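28 September 2018

Fall cleaning, and why I love it more than the spring kind

Everybody makes a fuss over spring cleaning, but give me the last days of September any time! The windows are still open, the light comes in low and shows up every crumb, and there's a long cozy season waiting at the other end of it. I started with the kitchen shelves on Monday and I've been happily at it ever since.

My favorite job so far was the bookcase. I found a cookbook I'd been missing since June (behind the atlases, of course) and sat on the floor reading soup recipes until the dust rag dried out in my hand. There are 600 pages in that thing and I want to make all of them. The leek one first.

Then the rugs, which went over the fence for a good beating, and then the big leather chair.
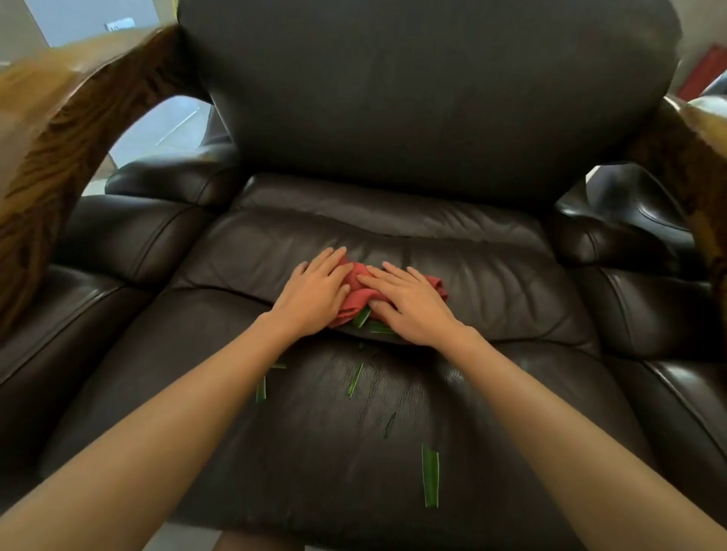
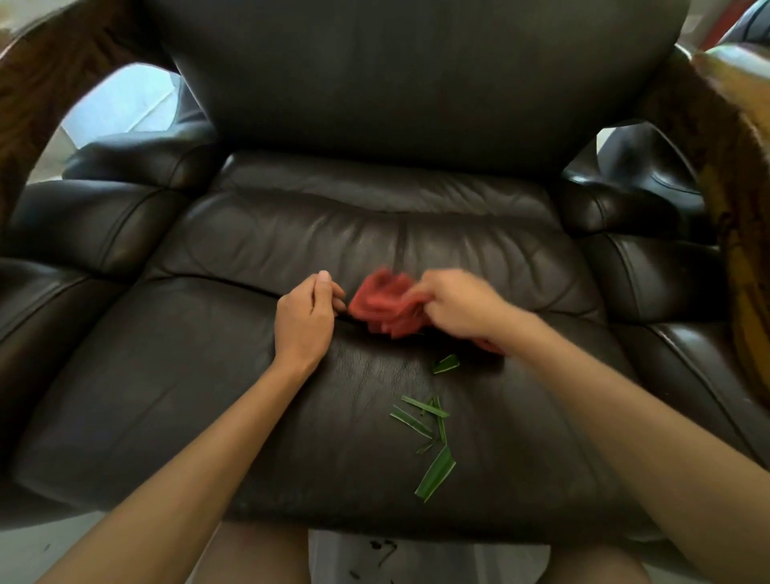 Next up is the hall closet, home of four umbrellas and the box of cables I move from house to house. I'm giving myself the whole weekend for it, with the radio on and a pot of that leek soup going. If you have a good way to store winter boots in a tiny space, please tell me in the comments, I'm all ears!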